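Ticket 223 - Open day demo, kitchen table scene
Opened by: Seung-woo Geum
Site: Hullstead visitor room
Status: Resolved, one item left open

Hello all, and thank you for picking this up so quickly. I know everybody was tired after the visitors went home, so I'll try to put it all in one place and save you digging through the chat.

The plan for the June open day was to run the tabletop demo in simulation on the big screen, with guests choosing what the arm should go for next. The morning group was lovely. We had a school party in the front two rows, and one boy asked if the robot was allowed to eat the donut, so I think we can call that a success already! The trouble began a little after 11, when I switched to the second camera and the picture there looked rough compared with the main one.
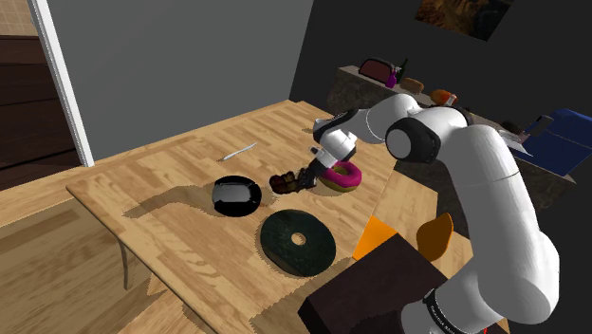 I had loaded the Khokhar scene the same way I did at rehearsal, with the same startup script and the same laptop, and the main view behaved itself all day long. It was only when people asked to see things from closer in - which they always do, bless them - that the shadows came out with sawtooth edges. A gentleman near the back spotted it before I did and asked very kindly if the table was supposed to have teeth.

What I tried, in order:

11:20 - Restarted the viewer. No change.
11:35 - Swapped the projector cable for the spare from the Trendeck box. No change, and the laptop's own screen had the same edges, so I stopped blaming the projector.
12:10 - Reloaded the scene over lunch and moved in on the tabletop again. Still there. Saved a still and attached it to this ticket.
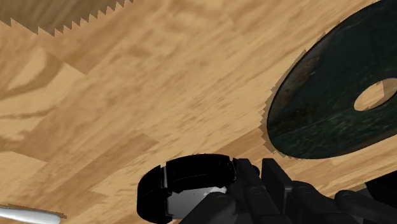

Attachment 1: Close view over the gripper, with stair-stepped shadow edges on the wood.

Reply from Iltisov support, 13:05
Thanks for the still, Seung-woo, it helped a lot. Your close camera is using the draft shadow setting. Please open the camera profile, change shadows from "draft" to "full", and reload. You may lose a bit of speed.

Update, 13:40
Done, and the edges are smooth now. Scene loading went from 115 seconds to 167, which felt long with a room full of people waiting, so I chatted about grippers until it came up. The afternoon group got their close view and stayed past the end asking questions.

Still open: the profile goes back to draft each time I log out. I've written the steps on a card and taped it inside the laptop lid for now, but I'd be very grateful for a proper fix before the next visit. Ticket 210 may be the same thing, if somebody has time to compare the two.

Warm thanks again,
Seung-woo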